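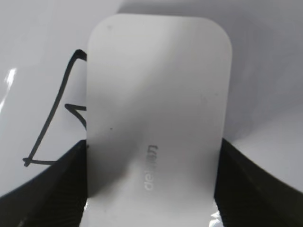

Setting up a two-finger gripper for thin, flat things

These notes cover the small arm on the end bench at the Weltard workshop, but most of it will apply to any home-built arm with a parallel gripper and a camera at the wrist. Thick blocks are easy. Thin plastic and card bend, slip and twist, and the settings that work for a block will crease them.

What you need

A gripper with two fingers you can take off. Ours are Brurico blanks, painted matt black.
A servo or motor driver that lets you cap the current. We use a Sunent board.
A wrist camera, fixed so that both fingertips stay in view.
A 2 mm hex key, isopropyl alcohol and a lint-free cloth.
A few flat pieces of plastic and card that you don't mind bending.

1. Line up the fingers

Switch the driver off and close the fingers by hand until the tips meet. They should touch along the whole inner edge. If one sits higher, loosen its two screws, slide it level and tighten them again. Do this before anything else, as moving a finger later means redoing the zero.

2. Set the zero and the open position

Power up, close slowly with nothing between the fingers and save that reading as zero. Ours came out at 102 on the first build and 100 after we changed the finger screws. Then open to the widest position you will need and save that too. On our driver, open is 1,482. Yours will be different, so write it on a bit of tape on the arm.

3. Cap the grip

Start with the current limit at the lowest setting that moves the fingers at all. Close on a test piece from both sides and look at its face through the camera. A slight bow is fine. If the middle lifts towards the lens or the shading across it changes sharply, open up and drop the limit one step.

4. Check for twist

Keep the piece upright and look at where each fingertip meets its side. The two contact points should be at the same height, or very near it. Printed lettering is handy here. With small sideways letters low on the face, you can see at once if they begin to lean when the grip tightens.

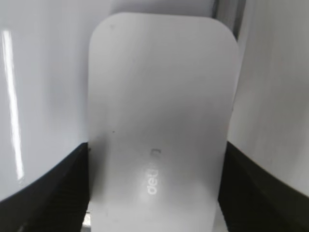

Nele Petersen: I'd add a pause between closing and lifting. Mine used to start up the moment the fingers stopped and the piece would swing round. Half a second cured it.

We have since put the same pause in our own script - it goes after the close command and before the lift.

5. Sort out the light

Glossy surfaces behind the piece throw back bright streaks, and a simple edge finder will take a streak for an edge. Move the lamp until the streak is well away from the fingers, then lock the camera exposure. Wipe the lens and the surface behind. Small dark specks also get picked up, so set the smallest blob size high enough to ignore them.

6. Try a narrow strip

Once card behaves, go on to something narrower. A strip of clear plastic with a ridged band is a good test, as one finger lands on the smooth border and the other on the rough side. Bring the fingers in at half speed. 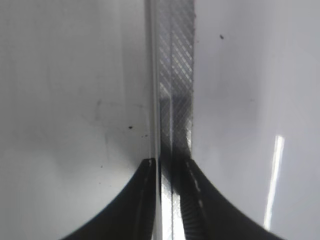 Do I need rubber pads on the fingers?
Try it bare first. Pads help with smooth plastic, but they add thickness, so you will have to set the zero again once they are on.

7. Run it for a while

Set up a loop of close, pause, lift, lower and open. We stop at 2,000 cycles and check the finger screws with the hex key. If a screw has moved, put a drop of thread lock on it and go back to step 1. Save the final settings in a file named after the fingers, and keep the old one.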